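본문 바로가기 홈 제품 솔루션 자료실 고객지원 문의
홈 > 제품 > 시연 수집 장비 > Riduris 핸드헬드 그리퍼

Riduris 핸드헬드 시연 그리퍼

Riduris는 사람이 손에 쥐고 작업을 직접 해 보이면서 로봇 학습용 시연을 기록하는 장비입니다. 로봇 본체를 현장에 옮길 필요가 없고, 작업자는 평소 일하던 자리에서 물건을 집고, 옮기고, 펴고, 접으면 됩니다. 손잡이의 움직임과 손가락 벌림 폭, 광각 영상이 같은 시간축으로 저장되며, 저장된 파일은 Stastard 변환 프로그램을 거쳐 학습용 형식으로 내보냅니다.

같은 제품군에는 원격 조종 방식인 Gerkbridge가 있습니다. Gerkbridge는 조종 암과 작업 암을 짝지어 쓰는 고정형 장비이고, Riduris는 들고 다니는 장비입니다. 두 제품의 기록은 Stastard에서 한 프로젝트로 묶을 수 있습니다. 어느 쪽을 먼저 들여놓을지는 작업 종류에 따라 다르므로 이 페이지 뒤쪽의 비교 항목을 참고하십시오.

구성

기본 세트에는 그리퍼 본체, 광각 카메라 모듈, 연결 케이블, 교체용 패드, 운반 가방이 들어 있습니다. 손가락은 좌우 대칭이고 안쪽 면에 격자무늬 패드가 붙습니다. 패드는 소모품입니다. 천을 많이 다루는 현장에서는 무늬 사이에 보풀이 끼어 미끄러지기 시작하므로 하루 작업이 끝나면 마른 솔로 털어 주고, 무늬가 닳아 보이면 교체합니다. 교체할 때는 좌우를 함께 바꾸십시오. 한쪽만 새것이면 얇은 천이 새 패드 쪽으로 끌려갑니다.

로봇에 장착하는 손가락은 별도 품목입니다. 손에 쥐는 쪽과 로봇 쪽의 손가락 형상과 패드가 같아야 기록한 동작을 그대로 옮겨 쓸 수 있습니다. 다른 회사 그리퍼를 쓰고 있다면 주문 전에 도면을 보내 주십시오. 장착부 가공이 필요한지 확인해 드립니다.

의류와 침구 작업

가정용 작업 중 문의가 가장 많은 항목이 옷 개기입니다. 상자나 컵과 달리 옷은 같은 자리에 놓아도 매번 모양이 다르고, 한 번 잡을 때마다 나머지 부분이 따라 움직입니다. 위치를 숫자로 지정하는 방식으로는 다루기 어려워 시연 기록이 많이 쓰입니다.

누빔 재킷처럼 두께가 있는 옷은 티셔츠와 순서를 달리 잡습니다. 소매를 몸판 위로 접을 때 소맷부리 끝만 집으면 어깨 쪽이 뭉치기 쉽습니다. 소매 중간을 집어 살짝 들고, 몸판 위로 넘긴 다음 손가락을 벌리기 전에 잠깐 멈추십시오. 멈춤 없이 바로 놓으면 놓는 순간이 기록에서 흐려집니다. 반대쪽 소매도 같은 요령으로 하되, 첫 번째 소매가 밀려 나왔으면 다시 정리하는 동작까지 그대로 남깁니다. 실수를 고치는 동작도 쓸모 있는 기록입니다.
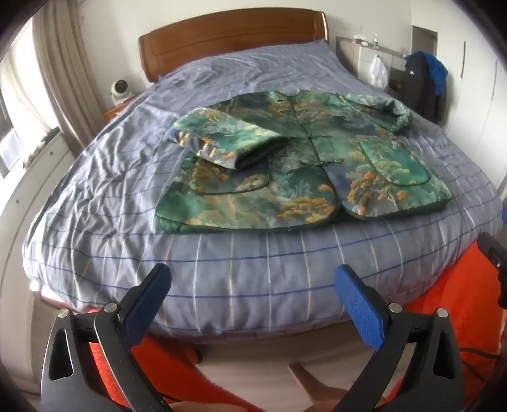

바닥이 단단한 작업대와 푹신한 침대는 따로 기록하는 편이 좋습니다. 이불 위에서는 손가락 끝이 눌러도 천이 같이 꺼지기 때문에 옷 한 겹만 집으려다 이불까지 집는 일이 잦습니다. 손가락을 세워 내리꽂지 말고 낮은 각도로 밀어 넣어 옷자락을 뜨는 동작을 권합니다. 무늬가 많은 옷이나 침구도 일부러 섞어 두십시오. 단색 옷으로만 모은 기록은 실제 집에서 쓰기에 부족합니다.

단추나 지퍼를 채우는 동작은 기본 손가락의 권장 범위에 들어가지 않습니다. 잠근 상태로 시작하거나, 세밀 작업용 손가락을 따로 주문해 주십시오.

기록 순서

전원을 켜면 그리퍼를 가만히 둔 채 준비음을 기다립니다. 그다음 작업 공간을 천천히 한 바퀴 훑어 위치 추정의 기준을 잡습니다. 이 과정을 건너뛰면 벽이 단조로운 방에서 궤적이 틀어질 수 있습니다. 시연은 시작 버튼을 누른 뒤 한 작업을 끝까지 하고 정지 버튼으로 마칩니다. 한 번의 시연은 45초 안쪽을 권합니다. 더 긴 작업은 펼치기, 소매 접기, 반 접기처럼 나누어 기록하고 Stastard에서 이어 붙입니다.

손가락은 끝까지 벌렸다가 완전히 닫는 동작을 세션마다 세 번 해 주십시오. 벌림 폭 보정에 쓰입니다. 케이블은 손목 바깥쪽으로 돌려 옷감에 닿지 않게 합니다. 손가락 사이로 자기 손이 크게 들어오면 로봇에 장착했을 때의 화면과 차이가 커지므로 손잡이는 되도록 뒤쪽을 잡습니다.

처음 쓰는 분은 팔 전체를 빠르게 움직이는 경우가 많습니다. 사람 속도로는 문제가 없지만 로봇이 따라가지 못하는 구간이 생깁니다. Stastard는 속도 제한을 넘은 구간을 붉은색으로 표시하며, 대상 로봇의 제한값은 프로젝트 설정에서 입력합니다.

원격 조종 방식과의 비교

Gerkbridge로 기록하면 관절값이 실제 로봇의 값이므로 변환 과정이 짧고, 로봇이 닿지 못하는 자세는 애초에 기록되지 않습니다. 대신 장비를 놓을 자리가 필요하고, 천을 다루는 작업에서는 조종자가 손끝 감각을 거의 받지 못합니다. Riduris는 천의 당김이 손에 그대로 느껴져 초보자도 빨리 익힙니다. 양손 작업은 두 제품 모두 가능하며, Riduris는 본체 두 대와 동기화 케이블이 있어야 합니다.

교육을 담당하는 Hala Fakhoury는 옷과 수건은 Riduris로, 서랍과 문처럼 로봇의 자세가 중요한 작업은 Gerkbridge로 시작하도록 안내하고 있습니다. 두 방식을 섞을 때는 카메라 높이와 각도를 먼저 맞추십시오.

사용 현장

Stockdale 생활동작 실험실은 April부터 Riduris를 들고 일반 주택의 침실과 세탁실에서 시연을 모으고 있습니다. 담당자 Sombat Klinhom의 의견을 받아 손잡이 굵기를 줄였고, 현재 출하품에는 모두 줄인 손잡이가 들어갑니다. 이전 손잡이를 쓰는 고객은 부품만 따로 신청할 수 있습니다.

주요 사양

기록 방식: 손잡이 자세, 손가락 벌림 폭, 광각 영상 동시 저장
연속 기록: 완충 시 거의 3시간
보정: 세션마다 개폐 동작으로 수행
내보내기: Stastard 프로젝트 파일
양손 구성: 본체 두 대, 동기화 케이블 별매
교체용 패드: 16개 묶음

주의 사항

젖은 옷에는 사용하지 마십시오. 손가락 관절의 나사는 분해하지 말고, 유격이 느껴지면 수리를 접수해 주십시오. 주택 안에서 기록할 때는 거주자의 동의를 받고, 벽에 걸린 옷이나 선반 위 물건도 광각 영상에 함께 남는다는 점을 미리 알리십시오. Stastard의 가림 기능으로 특정 영역을 지울 수 있습니다.

주문과 납기

기본 세트는 재고가 있으면 바로 출하합니다. 로봇 장착용 손가락은 도면 확인 후 제작하며 납기는 견적서에 적어 드립니다. 대여는 기본 세트에 한해 가능하고, 대여품의 패드는 반납 후 모두 교체합니다. 기술 문의는 Leopold Hofstetter, 견적과 대여 문의는 Fanni Sárközi 앞으로 남겨 주십시오.

인쇄하기 | 이메일로 보내기

관련 항목
Gerkbridge 원격 조종 세트
Stastard 변환 프로그램
Riduris 교체용 패드
Riduris 세밀 작업용 손가락
양손 구성용 동기화 케이블
자료실: 수건과 티셔츠 시연 기록 요령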